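Skavcombe Small Parks and Vacant Lots Inventory

Version 1.2, released March 8, 2023
Maintained by Gangadharan Mathew, Grillbridge Open Records Desk

Summary

One table of small public green spaces and publicly held vacant lots in the Skavcombe district of Grillbridge. Each row is one parcel. The table records who holds title, who mows it, what equipment stands on it and when it was last inspected. It was compiled to support the district's land use hearings and is released for anyone who needs parcel-level data on sites under one acre.

The table has 248 rows. Of these, 196 were matched to a current deed in the county register. The rest carry the value "unmatched" in deed_status and should not be used for ownership questions without a manual check.

Files

parcels.csv – main table, one row per parcel
inspections.csv – one row per site visit, joined on parcel_id
boundaries.geojson – parcel outlines, simplified
codes.txt – list of allowed values for every coded column
changes.txt – corrections by version

All files are UTF-8. The CSV files use a comma separator and a header row. Empty cells mean the value was not collected. A value of "none" means the inspector looked and found nothing.

Main columns

parcel_id: district prefix plus a serial number. Stable across versions. Retired numbers are not reused.
site_name: name on the sign or in council minutes. Many lots have no name.
holder: city, county, school district, private, or unknown.
mowing: the department or group responsible under the most recent agreement. It does not show whether the grass was cut.
play_equipment: yes, removed, or none. "Removed" requires a work order or visible footings.
last_transfer: year of the last recorded change of title.
deed_status: matched, unmatched, or disputed.
condition: 1 (poor) to 5 (good), from the latest inspection.

Collection

Title data came from the county register and was matched by street address, then by lot number where the address failed. Mowing agreements were copied by hand from council packets. Two entries were compared wherever the packets and the parks department list disagreed, and the packet was preferred.

Site inspections followed a one-page form. Inspectors walked the full edge of each lot, noted fences, signs, benches and footings, and scored condition before leaving. Paper forms were keyed in the same week. The keyed version was checked against the paper for every disputed parcel and for a sample of the others.

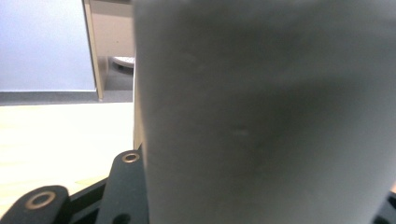

Known problems

1. Andrade Street. The eastern side was renumbered after the original plats were drawn. 11 parcels there have two valid addresses. Both are listed in parcels.csv, separated by a semicolon, which breaks some address parsers.

2. Paven Playlot. The site was split in two and one half was sold. Versions before 1.2 show it as a single city parcel. It now has two rows, and the old parcel_id is retired.

3. Condition scores. The scale was applied more strictly in the northern blocks, where a different inspector worked. Do not compare scores across the north and south zones – compare within a zone only.

4. Seasonal bias. Most visits were made in April. Drainage trouble is probably overstated and summer litter is missing.

5. Boundaries. Outlines were simplified for display. They are not survey lines and must not be used to settle a fence dispute.

Uses not supported

The table holds no crime, income or census data and no names of private owners. It does not measure how many people use a site. Requests to add visitor counts have been declined for this release, as no count was made.

Changes in 1.2

Split the Paven Playlot record. Corrected the holder column for 20 parcels moved from county to city. Added "disputed" to deed_status. Dropped the shade column, which had been filled in for the southern zone only.

Corrections

Send the parcel_id, the column, the value you believe is right and a source to the records desk. A deed, work order or council minute is enough. Photographs are accepted for signs and equipment but not for title. Accepted corrections are listed in changes.txt and go into the next numbered version.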